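**Progress report to the Starton program office**
Project: Allo, household handling with learned control
Prepared by: Skuvov, robot learning group
Jul 13, 2021

This report covers the second period of the project. We describe what we did since the last report, the results we have so far, and where we are behind the plan.

## Work done in this period

In the first period we trained one separate policy for each task. As we wrote then, this did not work well when two tasks follow each other in the same place. The policy for opening a drawer finished with the arm in a pose where the next policy had never started, and the second task often failed in the first seconds.

In this period we changed the method. We now train a single policy on complete sequences, and a short text instruction is given for each step. The demonstrations are made by our operators with remote control of the arm. Between two steps the operator does not return the arm to the home pose, so the training data contains also the movements between the tasks.

We recorded 1087 demonstrations in the Wallin apartment. Of these we removed 38, because the camera time and the arm time did not agree. We repaired the clock problem and have not seen it again.

The furniture was moved a little after every 20 demonstrations. This costs time, but without it the policy learns the position of the furniture and does not look at it enough.

## Results

We tested the sequence "open the drawer, pick up the object, place it in the drawer, close the drawer" with 50 trials for each method. With separate policies, less than half of the trials were completed. With the single policy, the large majority were completed. The full tables will be in the technical annex, after a second person in our group has checked the labels.

Most of the remaining failures have two causes:

- Flat objects. The fingers come down too high, close over the object, and the arm continues as if it had the object. Force feedback from the fingers is not yet an input to the policy.
- Round furniture. A drawer with a curved front must be pulled in the correct direction, and the policy sometimes pulls a little to the side. We had almost only straight drawers in the first data set.

For these reasons we gave more recording time to the bedroom, where both difficulties come together. It is too early to give a result from this part.

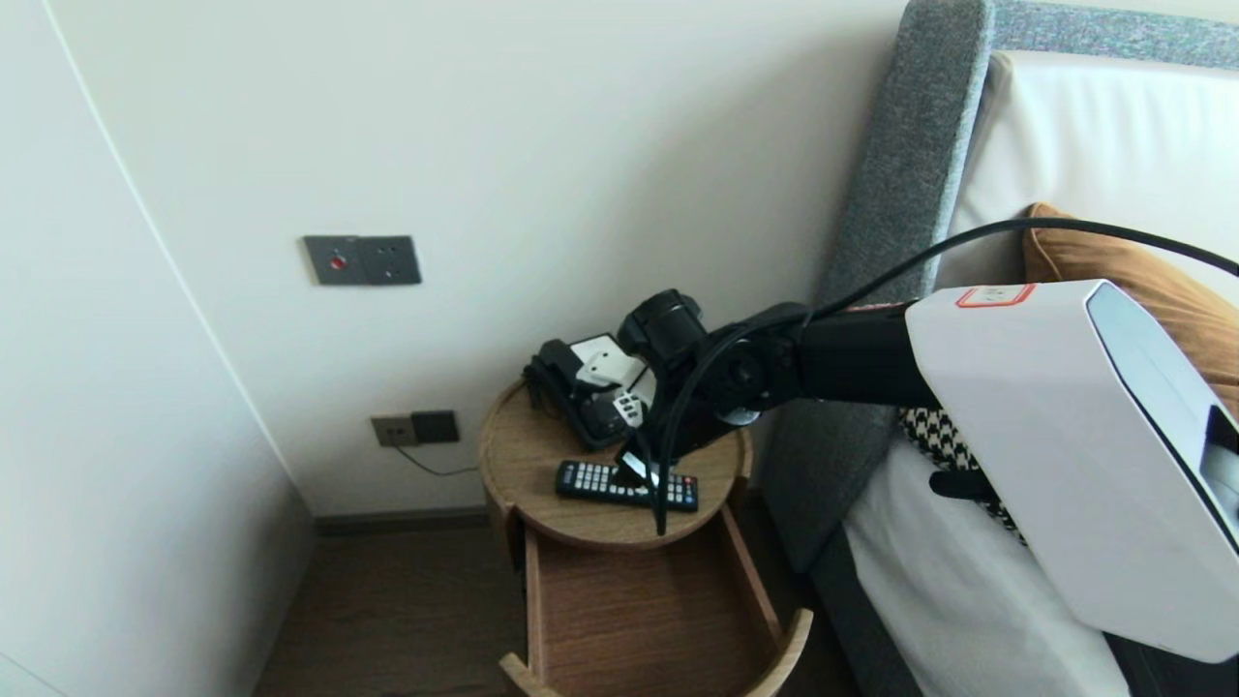

*Figure 1. Bedroom setup at the Wallin apartment: gripper over the bedside table, with the remote control on the top and the drawer open.*

## Delays and risks

The force feedback work is four weeks late. The first version of the finger sensor gave a signal that changed with temperature, and we had to order a different part. We do not ask for a change in the budget.

The cables on the arm are also a point we want to improve. Operators reported that they must plan some movements around them, and this makes the demonstrations slower than necessary.

## Next period

We will add the finger signal to the policy and repeat the same test, with flat objects reported separately. The bedroom recordings should be complete in September. After that we would like to show the full sequence to the program office on site, if travel is possible for your side.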